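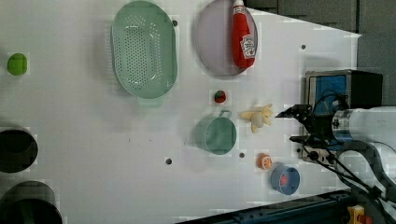 *Fig. 1. The table with toy food and kitchen things on it, gripper over on the right by the banana.*

# Can a robot arm clear the table yet? Report on the Skakus project

Our question for the Skakus project was a simple one. If you put a robot arm at a table after a meal, could it put things away well enough that you'd want one at home? We got bench time at Halla, the robotics workshop at Dekcombe, and we used every hour of it. This was the most fun I've had in a class, and I'll try to keep that from leaking into the results (no promises!).

## What we asked the arm to do

We picked chores that a ten-year-old can do without thinking:

- pick up one piece of food and put it in a container
- lift a mug and set it down upright
- take the ketchup bottle off the plate
- move the plate without dropping what's on it

The food is all toy food. Real fruit bruises and gets sticky, and we wanted every try to start the same way. The colander, plate and bowl stayed in the set all through October, so that the arm would have to work around things as well as pick them up.

An attempt counted as a success if the object ended up where it should be and nothing else got knocked over. Touching a neighbor was allowed. Pushing it off the table was not. I was strict about this, and a few tries that looked beautiful right up to the last second went down as failures.

We ran 576 attempts. Of those, 222 were food into a container, the part I cared about most, and the rest were split between the other three chores. Setting up took far longer than I planned. After each run somebody had to put everything back, which is a chore too, and I'd gladly hand that one to a machine.

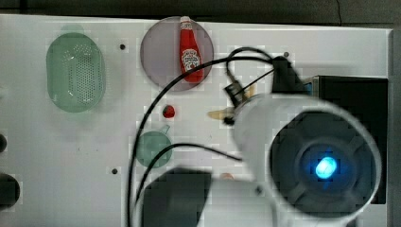
**Results: grasping and clutter**

Crowding made things harder, and that was our clearest finding. The ketchup bottle lies across the plate, so the two chores get in each other's way, and the gripper has to come in over one thing to reach another. The cables matter more than I expected as well. They have to go somewhere, and when they hang down over the table you need to plan for them as if they were part of the arm.

Small round things rolled. Long things were friendlier, and the banana became my favorite because there are so many good places to grab it. The plate was the worst. Its rim is thin, and a grip that's a tiny bit too low just shoves it along. We dropped or tipped something in 63 attempts, most of them with the plate.

Speed is the other problem. I can clear that table in one trip to the sink. The arm takes things one by one, and it's slow between them. But it doesn't get bored! By the end of an afternoon I was the one making sloppy setups.
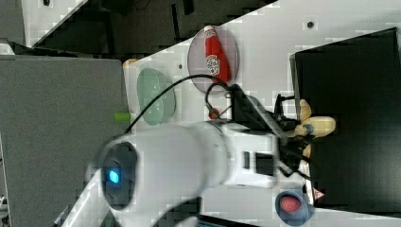

Eskil Blomqvist: I think you're too hard on it about speed. If it runs while I'm asleep, I don't care how long it takes. What I'd care about is a broken glass at 3 a.m. and no one there to sweep it up.

I've changed my mind partly because of that comment. For a home, slow is fine and dropping things is the real trouble. For a shop floor I'd say the opposite, at least for packing soft or cheap goods, where a dropped item costs very little but a slow arm holds up the line.

## So, can it do chores yet?

Some of them, on a table we set up, with objects it has met before. I'd trust it with fruit. I wouldn't trust it with a stack of plates, and we never tried anything with liquid in it.

## Next time

- Add a second plate shape with a thicker rim
- Tie the cables back and repeat the plate attempts
- Let someone outside the project lay out the table
- Time the resets, too

The log sheets are in the Skakus folder at Halla, with the failed plate attempts marked in red.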